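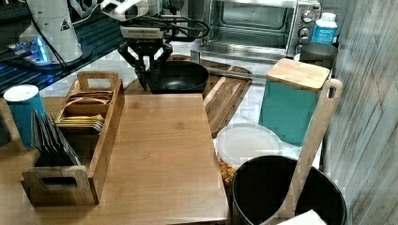 Oiling a chopping board is my favourite kitchen job, and I'll happily do other people's if they leave me alone with one for long enough. You rub a bit of oil into a tired, greyish slab and the colour comes up under your hand like a pebble dropped in water. It takes ten minutes of work, then a night of doing nothing, and you don't need any skill at all. Boards made from several strips are the most fun to do, like the dark brown one with the pale stripe running diagonally over its right side, because each strip drinks at its own speed and you get to watch it happen. I do all of ours on the same evening, usually a Tuesday, once supper is cleared away.

What follows works for acacia, beech, maple, olive wood and bamboo (which is a grass, I know, but treat it the same way). It's no good for varnished boards. If water beads up on the surface and just sits there on a board you've had for years, it may well have a lacquer on it, and oil will only smear about on top.

What you need

Food-safe mineral oil, or a board oil sold for the job
Board wax or cream (optional, but lovely)
Coarse salt
Half a lemon
Two lint-free cloths, old T-shirt is perfect
Fine sandpaper, 240 grit or thereabouts
Something to stand the board up on overnight

I use Tavares board oil, which comes in a squat little bottle, and the wax from the hardware stall at Clasthorpe market. My last tin of wax was 318 g and I've been dipping into it for longer than I can remember, so don't be put off if it looks dear. A little goes a very long way!

Please don't use olive oil or sunflower oil. They go sticky, then they go off, and then your apples taste of old chip pan. I did a whole board with rapeseed once, a big one too, and had to scrub it for the best part of a weekend.

How to tell if your board wants oiling

Flick a few drops of water on it. On a well-oiled board they stay up in little domes. On a thirsty one they flatten and leave a dark patch within a minute or so. Other signs are a pale, chalky look in the middle where you do most of your chopping, a rough feel when you run your palm across, and ends that look dry even when the face looks fine. The ends always go first.

New boards need it as well, whatever the label says. Give a new one three coats in its first week, and after that you can relax into once a month.

Step 1. Clear a space and wash the board

Take everything off and wash both sides with hot water and a small squirt of washing-up liquid. Both sides, even if you only ever use one, or you'll end up with a board that rocks. Use the soft side of the sponge and go with the grain. If your board has a groove around the edge, run a fingertip wrapped in cloth all the way round it, corners included. You'll be amazed at what lives in there.

Don't leave it to soak, and please keep it out of the dishwasher. A friend's board from the Ercombe woodturners went through on the long 70 degree cycle and came out in two pieces. (It glued back together, but it has never lain flat since.)

Step 2. Salt and lemon

Scatter a good handful of coarse salt over the face and scrub it with the cut side of the lemon, squeezing as you go. This is the bit that gets rid of onion and garlic. Go round in circles over the stained patches and with the grain everywhere else. Leave the grey slush sitting there for five minutes while you make a cup of tea, then scrape it off with something flat and rinse quickly.

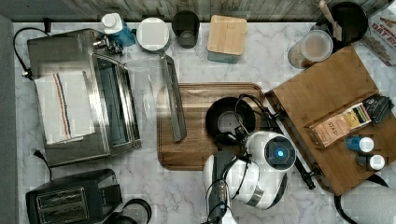
Step 3. Scrape, wipe and dry

A flat-headed metal spatula or a bench scraper is what you want for the slush, and I nearly always have one lying across the board at this stage. Hold it low, almost flat, and push away from you. No digging in!

Rinse, wipe with a clean cloth, then stand the board on its edge and walk away. It needs to be properly dry all the way through before any oil goes near it. In summer that's a few hours. In winter I leave it until the following evening. Ours is an old house, built in 1917, and the kitchen is on the north side, so things dry at their own pace and there's no hurrying them. Resist the radiator. Resist the top of the oven too, however tempting and warm it looks, since a board that dries fast on one side will curl towards the heat.

Step 4. Sand, but only if it needs it

Run your hand over it. If it feels smooth, skip straight on. If it's furry or snags on the cloth, fold a piece of the fine sandpaper round a cork and go lightly along the grain until it feels like the back of a spoon. Bamboo can throw up tiny splinters along its lines, so go gently there and always lengthways. Wipe all the dust off with a barely damp cloth and give it another half hour.

Deep knife marks can stay. I like them. A board with no marks on it is a board that isn't having much of a life.

Step 5. Oil

Now for the good part. Lay down some newspaper, put the board on it and pour on more oil than feels sensible, a puddle the size of a jam jar lid for a middling board. Spread it with the cloth in long strokes. Do the face, flip it, do the back, then do the edges and both ends, and then do the ends again. Work it down into the groove and around the inside of any handle hole.

After ten minutes you'll see dull patches where it has all gone in. Add more oil to those. Keep going until the whole surface stays evenly shiny. A very thirsty board can take three rounds of this in one sitting, and I find it completely absorbing (sorry).

Stand it on edge overnight with air on both sides. A plate rack is good. Two wooden spoons laid across the sink will do if you've nothing else.

Step 6. Buff and wax

In the morning, wipe off anything left on the surface with the second cloth. If it's still greasy, you haven't rubbed hard enough. Then take a knob of wax about the size of a hazelnut, warm it in your palm and rub it in thinly all over. Leave it twenty minutes and buff until your cloth slides. The board will smell faintly of honey if your wax has beeswax in it, and it'll feel wonderful. 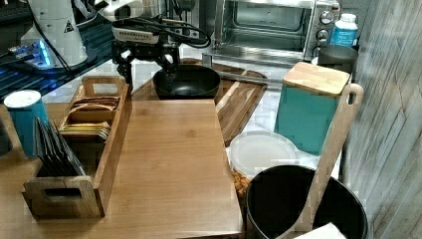
Light bamboo at the front, darker acacia behind it.

Light boards and dark boards

They behave quite differently, and it's worth knowing before you start so you don't panic. Bamboo is dense and takes very little. You'll pour on your puddle, spread it, wait, and most of it will still be there. Wipe it off and be content. The colour barely shifts, just a touch warmer, and the faint lines along it stand out a bit more. Long bamboo boards like ours are a pleasure to do because you can get a proper sweep going from one end to the other.

Acacia is greedy! It goes from dusty brown to a deep reddish brown in seconds, and the stripes leap out at you. Do a dark board second if you're using the same cloth for both, as a little colour can come off on the first go, especially from a new one.

If you weigh things for fun, as I do, try it before and after. My small travelling board, the one that goes to the caravan at Otby, was 458 g dry when I last did it and put on a few grams by the next morning.

Keeping it nice in between

Wipe it after every use and dry it straight away with a tea towel. Store it upright if you have the room. If yours live flat on the worktop, as ours mostly do, lift them once a day and wipe underneath, and turn them over every week or so. Keep the one you use for bread separate from the one you use for onions. Let hot pans cool a little before you put them down on wood, or use a trivet.

A few questions I get asked

Can I oil wooden spoons with what's left on the cloth? Yes, please do. Also rolling pins, salad servers, knife handles, the lid of a wooden bread bin. I go round the kitchen until the cloth runs dry.

What about black marks near the ends? Usually damp. Salt and lemon, sun on it for an hour, sand, oil. If it comes back, the board is standing in water somewhere.

My board has a crack. Small hairline ones often close up after a couple of coats. If you can get a fingernail in, it wants gluing and clamping first, and I'll do a separate page on that.

How do I get rid of oily cloths? Mineral oil ones can just be washed on their own. If you've used linseed or tung oil, lay the cloths out flat outdoors to dry before they go in the bin, never scrunched up, as they can heat up and catch fire.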